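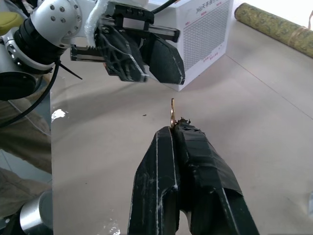 The small key.

20 July 2022

Slept badly, too warm again. Had the window open until four and then the bin lorry came, so I got up and made tea and finished the allotment list I'd started last night.

Onyekachi Abubakar rang before nine about the water. The pressure on the Skerkville side has been down for a week and the plots at the top are getting hardly anything. He has been carrying cans up from the tank by the gate, 4 trips each evening, and his back is telling him about it. I said I'd go and look at the meter. It read 2,179, and I've written that inside the shed door so we can compare at the weekend.

Padlock on the meter box is stiff. Needs oil. The key is such a little thing that I can't get a proper grip on it to turn it.

Watered the beans and the courgettes, left the potatoes. The early ones are nearly done and I lifted one plant to see. Decent size, two with scab. Blackcurrants are over apart from the bush by the fence - picked what was left and had them with yoghurt at lunch. The Todel lettuces have bolted, every one, and I shan't buy that seed again. Sowed a short row of beetroot where the broad beans were. Probably too hot for it to come up, but the packet was open.

Bus into town in the afternoon for the library and the chemist. The 161 was late and had no air in it at all. A woman behind me read her post out loud to her husband, including the gas bill. Returned the Leinonen book without finishing it. I got to page 90 and still couldn't tell the two brothers apart. Took out one about canals instead.

Letter from Driritz when I got home. They want the rent for the plots by October and it has gone up again. Will have to ring them, though last time I was on hold for most of a morning. Put it on the dresser with the other one.

Cooler by evening. Cold supper, potatoes and a boiled egg. Went back up at eight with the oil and did the padlock, and watered the top plot while I was there so Onyekachi could have a night off. Saw a hedgehog by the compost, a small one. Home by half past nine, feet sore.

Must get twine tomorrow, and stamps.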